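Putting the chair together

Oda Aasen
29 August 2024

I have promised for a long time to write something about the new work room, and today I will write mostly about the chair. I know that a chair is not an exciting subject. But I spent a good part of a day with it, and I learned some words in English that I did not know before, so I think it deserves a post.

My old chair came with me through three apartments. It was a kitchen chair with a cushion tied to it, and for many years I told people that I did not need anything better. Then in July my back began to disagree with me. I could sit for one hour and translate, and after that I had to lie down on the floor for a little while and look at the ceiling. My sister saw me in this position during a video call and she sent me a link the same evening.

The link was to the Jorholm, a chair from a small company called Prinum. I did not buy it from them directly. I found one at Ekström, the office store on the road to the airport, where they had a lower price on the ones that were still packed in parts. If you want it assembled, they take 100 dollars more. I thought that this was too much for turning some screws, and I still think so, but I now understand a little better what they are paid for.

The instructions

I like instructions. When I was a child I read the paper from every medicine box, and at work I translate manuals for pumps and small engines, so I am perhaps a strict reader. The booklet for the Jorholm has drawings on the left page and text on the right page. The drawings are good. The text has been translated by someone in a hurry. It says "insert the column with confidence" and later "do not confident the lever." I have kept the booklet on my desk and I will probably never throw it away.

What the booklet does not have is a list of names for the parts. They have letters only. Part F appears on page four, and it comes back on page nine looking like something else. I wrote my own names with a pencil beside the letters, and after that it went much better. Some of the names are not very technical. One is "the elbow" and another is "the small shoe."

My advice, if you will do the same kind of job, is to read everything one time before you touch a screw. I did this with a cup of tea. On page eleven I found a note that should have been on page two, about leaving all the screws loose until the arms are in place. If I had begun directly, I would have tightened everything and then opened it all again.

The mechanism

The part that made me most nervous was the mechanism, the heavy piece under the seat where the column goes in. I had never looked at the underside of an office chair with any attention. You sit on it for years, and all this plastic and metal is there below you doing its job, and you only think about it when it makes a noise.

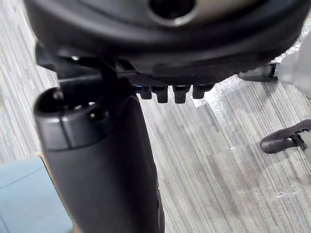
In my language we have one word for this whole piece, and it is the same word that we use for the inside of a clock. In English I found "mechanism," "tilt unit" and "seat plate," and I am not sure that they all mean the same. If a reader knows, please write to me. I have a glossary for work with 234 entries about pumps, and now I have begun a new one about chairs, which has so far eleven.

The column itself is simple. It goes into the round hole, and your own weight presses it tight when you sit down for the first time. There are no screws for this, and that was difficult for me to accept. I looked for the screws for quite a long time. In the end I called the store, and a very patient man told me that it is a cone in a cone, and that people have been sitting on them since before he was born. He asked if there was anything else. I said no, and then I called him again later about the lever.

One thing I would do in another way: I would put down a blanket. The carpet in the room is the short kind with stripes, and it is strong, but small dark things disappear on it in the evening. The plastic film from the packing is slippery under the knees and makes a lot of noise. I moved it away many times, and it always came back under something.

The order I used

I did not follow the booklet completely. It begins with the seat and the arms, then the base, and then you must lift everything together at the end. I am not tall and not very strong, so I looked for an order with less lifting. For those who own the same chair, I write it down:

First the base, with the wheels pushed in until they click. They need a hard push. I used the heel of my hand, and the next day I could feel it.

Then the column in the base, standing straight up, with its cover on.

Then the mechanism on the seat, with the seat lying upside down on something soft. All four screws in, but only half the way.

Then the arms, also loose, and after this a round with the key where every screw gets half a turn, and then one more round.

Last, turn the seat over and lower it on the column. This is the only heavy moment. I waited for my neighbor to come home from work and he held it from the other side. It took less time than the conversation we had afterward about his own chair.

The back can be attached at any time after the arms. I did it last, because I wanted to have dinner first.

Small parts

I have a system for small parts, and I am a little proud of it. Nothing is allowed to lie on the floor. Everything small goes on a flat surface where I can see it, with the same kinds together, and everything bigger goes in a tray or a box. It is the same system my mother uses when she is baking, with the nuts on one plate and the raisins on another. When a group is gone from its place, this step is finished, and I do not need to look in the booklet to know where I am.

For the tray I recommend one with high sides. A low one is no better than the floor, because your foot will find it. A piece of cardboard in the bottom is also good. It keeps things from sliding around when you must move the tray to reach something else, and you will have to move it, many times.
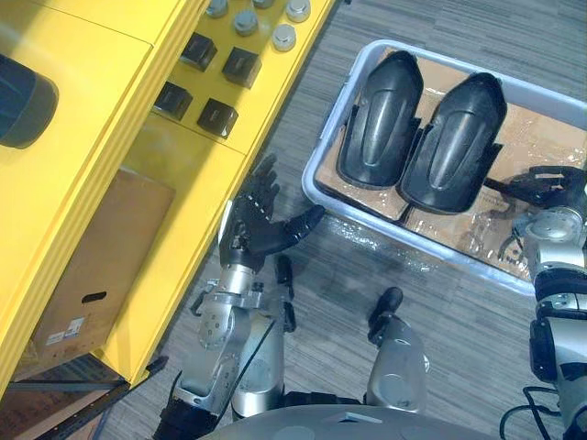 I thought for some time about the color yellow. When I rented the room, everything in it was gray or white, and I told myself that this would be good for concentration. After two weeks I felt that I was working inside a refrigerator. The first thing with color I wanted was a rug from Pornarach, a shop two streets away that sells textiles and lamps, and I went there three times to look at it. It is dark red with a thin line of orange. The price was 200 dollars, and I said to myself that I would buy it when the big pump manual was paid.

The pump manual was paid, and then the dentist was paid, so the rug is still in the shop. But I have noticed that one strong color is enough to make a room friendly. It does not have to be on the walls. I have a friend who painted only the inside of her window frames green, and her whole apartment feels like it is close to a garden.

What I think of the chair

I have now used the Jorholm long enough to say something. The seat is firm. In the first days I thought it was too firm, and I put the old cushion on it, and this was a mistake, for then the arms became too low and my shoulders went up. Without the cushion it is correct. I think that the body needs some days to forget the old chair.

The back moves with me when I lean, and there is a knob on the side to decide how much. I have turned it to every position, and I have come back to where it stood from the beginning. The lever for the height is on the right side. It is easy to find without looking, but it is stiff, and I must lift a little from the seat to make it move.

It makes one noise. When I lean back and turn to the left at the same time, there is a short click. I wrote to Prinum about it, and they answered the next day that I should tighten the two screws at the back of the mechanism again after the first weeks of use. I did this, and the click became smaller. It is still there on some mornings. I have decided that I can live with it, in the same way that one lives with a refrigerator.

I sit now for three hours in the morning with only small breaks. My back is not perfect, but I have not been lying on the floor since the chair was finished – except one time when I was looking for a pen. My sister wants to have the credit for this. I have told her that she can have half.

Some questions I received

Two readers asked about the weight. The box was too heavy for me to carry up the stairs alone. The store brings it to the street door, and from there you must manage. I opened it in the hallway downstairs and took the parts up in several trips, and I think this is the best way for a person who lives alone.

Another reader asked if the wheels are good for carpet. They roll well on mine, where the pile is very short. On a thick carpet I do not know. At Ekström they sell a hard mat to put under the chair, but I found it ugly and I did not want one more thing to clean.

And someone asked what I did with the kitchen chair. It is back in the kitchen, without its cushion. I gave it a new layer of oil last weekend, and it looks quite happy.

Next time I will write about shelves. I have 200 books in boxes along the wall and I have measured the space twice, with different results.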